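Rural Clinic Access Project: Progress Report to the Gradholm Fund
30 January 2025
By the project office, Grekwood

You asked for a short report this time. The last one ran to 52 pages, and we gather from your reply, which dealt only with page one, that the message should be sent and received. So, shorter.

The grant was to help people in Grekwood and the Forar valley keep seeing a nurse after the county changed its rules on walk-in visits. Under the new rules a patient needs a registration card, and to get the card a patient needs proof of address. Much of the valley gets its mail at a box outside the feed store. The county does not consider the feed store an address, though it has managed to send the feed store's customers tax bills for years.

We have now helped 267 people get cards. The target was 200, and before anyone congratulates us, the target was set when we believed the form was one page long and that most people would fill it in at home. It is four pages, and page three asks for a document that the county stopped issuing. The county clerk's office has agreed to accept a signed letter instead. It took until May to get this in writing, and the writing has a typo in it that we have decided not to mention.

The protest outside the county building was not a project activity and no grant money was spent on it. Several people in our waiting room did attend. So did the local paper, which reported that we organized it, and then printed a correction saying that we had not organized it very well. We have asked for a second correction.

Spending is on track apart from travel. The bridge on Stefanou Road was closed for longer than the sign said, and the way around it is long and mostly gravel. We are $3000 over on that line and under by a little more than that on printing, as the county changed the form again before we could print the old one. We would like your permission to move the money across.

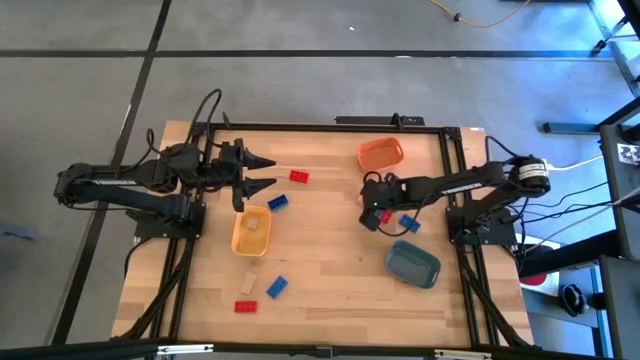
Still to do: the evening sessions in Forar, which have a room but no key, and the Spanish version of the guide, which is finished and waiting for the county to stop editing the English one. The public comment period on the rules reopens in spring. We plan to send in what patients have told us, with the language cleaned up in places.

The next report will be shorter still if the county lets us alone.

Recent items
County board delays vote on walk-in rules
Stefanou Road bridge reopens to one lane
Forar evening sessions: what to bring
Letters: the feed store is an address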